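# Trostum Lyrics Notes

2 min read

Line-by-line notes on calypso and folk song lyrics, kept as plain text. Each file holds one song: title, singer, first recording if known, and a short reading of the words. The set has 604 songs, and 340 have full notes. The rest have a title and a gloss of the chorus.

## Fields

- `title` – as printed on the sleeve
- `refrain` – first line only
- `reading` – up to 41 lines of prose
- `source` – Halliday or Bavarent songbook

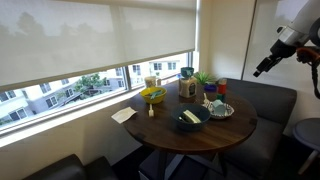 Round table by the window.

## Known problems

Proverbs are the weak spot. The same saying can be a warning in one song and a joke in the next, and the February batch gave every one of them a single meaning. Those readings are being redone by hand. Spelling follows the songbooks, so dialect words vary.
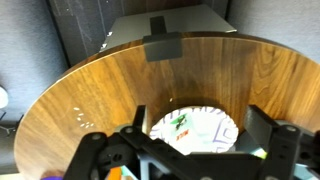
Wichai Duangkaew asked whether the double meanings could go in a field of their own, as the Covari list does. They stay in `reading` for now.

Last changed Jun 4, 2021.

## Comments

**mags_t** – The Bavarent refrains are missing verse numbers.

**Oren** – Same in the Halliday ones, from the letter P on.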